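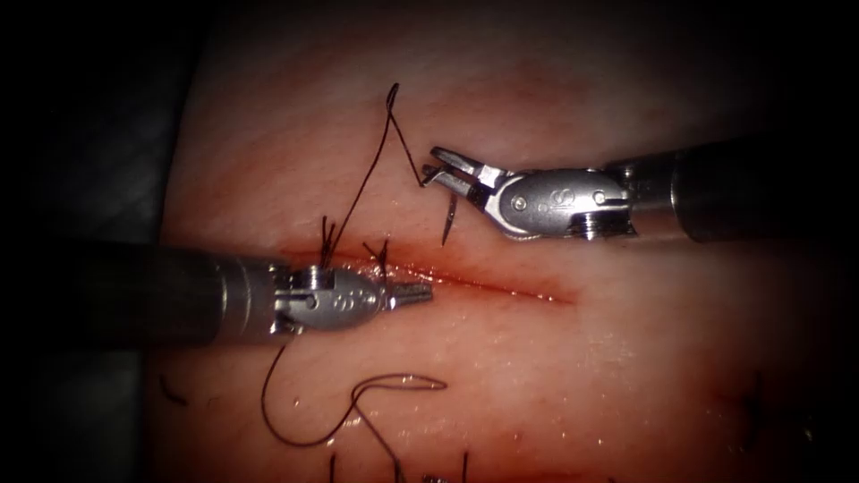 Short tails at the left end, needle pointing down, long strand looped up top.

Quick one, I'm on call at five and haven't eaten. But I promised a stitching update back in March and then didn't write it, so.

October 9, 2026 and the tally in the back of my notebook says 412. That's stitches I'd call finished, knot down, tails cut, no redo. The goal was 1000 by the end of the year. Yeah. I know. There was the move, then nights at Ullstead, then a stretch where I just didn't want to look at a needle after work. Not going to be hard on myself about it. A bit hard.

What I've been working on is tails. I used to cut them any old length, wherever the scissors happened to land, and then the next throw would grab one and drag it into the knot. Now I decide on a length before I cut and I stick with it for the whole row. If you look at the left end of that cut, the tails are short and sticking up in a little tuft, all on the upper edge. They stand up like that in dark thread and it's ugly but you can see them, and seeing them is most of the battle.

Dark thread, by the way. Please. I did months on a pale thread from Arruda that I got cheap, on a pale pad, squinting like my grandfather with a phone bill. Switched to the Patitz stuff and my knots got better the same week, or at least I could finaly see how bad they were. Same thing really.

The long strand is my other problem. It goes where it wants. Up, over, makes a loop, comes back down on the diagonal to where you need to be working. Zuleica Marinho (ran the weekend course at Hokeck, has the patience of a saint and a very loud laugh) told me to find the loop with my eyes before I do anything with the needle. Every time. Say it out loud if you have to. I do say it out loud. "Loop's up top." My roommate thinks I'm losing it.

Also from Zuleica, written on my hand in pen until it wore off:

Point of the needle first, thread second.
Go in straight down, then follow the curve. Don't push it flat.
Same distance from the edge on both sides.
If the edges roll in, take it out and do it over.

The last one hurts. I had a row of 4 the other night that I liked a lot, nice and even, and the edges had rolled on every one. Out they came. None of those are in the 412.

Pads. People keep asking which ones. I don't have a loyal answer. The soft ones tear if you pull up at all, which is good for you and awful for your mood. The firm ones let you get away with murder. I've been going back and forth, soft when I'm fresh and firm when I'm tired, which is probably backwards?? Someone tell me. A narrow cut is harder than a wide one for me, it closes up on itself and I lose the line toward the thin end where it fades out. So I start at the fat end while I've still got patience.

Bright light in the middle helps, dark corners don't bother me. I only care about the bit I'm sewing anyway.

Things I still can't do:
Left to right without feeling like I'm writing with the wrong hand.
A third throw that sits square on the second.
Stop. Seriously, I say five more and then it's past midnight.

Plan for the rest of the month is 4 nights a week, short sessions, tails the same length, loop out loud. I'm dropping the 1000 for now and will pick a number that doesnt make me want to lie down. Comments are open if you've got a trick for that third throw. OK, toast, shoes, keys, gone.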